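Toast at home: the questions we get most
Updated 8 Nov 2022

Zadunville Kitchen Notes gets a lot of mail about toasters, most of it from people who have just read a box. We are not fond of boxes. These are the answers we keep sending.

Do I need an expensive toaster?

Probably not. A toaster is a heater with a timer and a spring. Past a certain price you are paying for the shell, and the shell does nothing for the bread. Our Flovier has a plain dial and a lever, and after two years we have found no reason to replace it. The Plestmont we tried in February had a lit display and a chime, and it made toast.

What do the numbers on the dial mean?

Less than you would hope. Some readers swear they are minutes. We timed our own and they weren't, and a 4 on one toaster was close to a 2 on another. Start low, write down what you like, and ignore the little bread pictures.

Why is one side darker than the other?

Usually the slice is leaning. Thin slices tip toward one set of wires, especially in wide slots. Manufacturers talk a great deal about self-centering guides. Ours center a thick slice well enough and let a thin one flop. Turning the bread around halfway works better than any guide we have used, though it is a nuisance.

Does the "bagel" button do anything?

On some models it cuts the heat on one side. On others it seems to add time and light a lamp. Toast a split bagel with the button on and look at both faces. If they match, you have bought a lamp.

Should the toast stick up out of the slots when it's done?

Yes, far enough to pinch it without touching metal. This is the one thing we would check in a store. Push the lever down, let it up, and see how high the carriage comes. Small slices are where cheap and costly machines both fail, so the "high lift" sticker deserves a test too. Never go in after a stuck slice with a fork. Unplug it, let it cool, then turn it over.

Two slices standing clear of a mint-green toaster, easy enough to get hold of, with a tray in front to put them on:

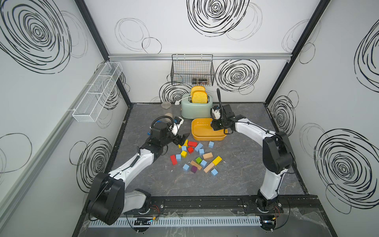
Do I need a tray or a rack?

A rack keeps toast crisp and makes it cold. A tray keeps it a little warmer and softens the underside. We use a shallow tray with a low rim and eat quickly. Van Hecke sells a "toast station" with a lid, and we can't work out who wants a lid on toast.

Can I make toast in the oven instead?

You can, and for a crowd it makes sense. Use a hot oven, a bare rack and your eyes. Recipes that promise even browning at 175 C are optimistic - you mostly get dry bread. We go to 200 C and flip once. For one person it is a waste of a hot oven.

How often should I empty the crumbs?

More often than you do. Once a week if you toast daily. Unplug the toaster first and wait until it is cold. If there is no crumb drawer, shake it over the sink and keep it well away from water.

Is it worth unplugging between uses?

We do. The saving on the bill is tiny whatever the leaflet says, but a toaster with nothing in it has no need of power. Pull the plug and not the cord.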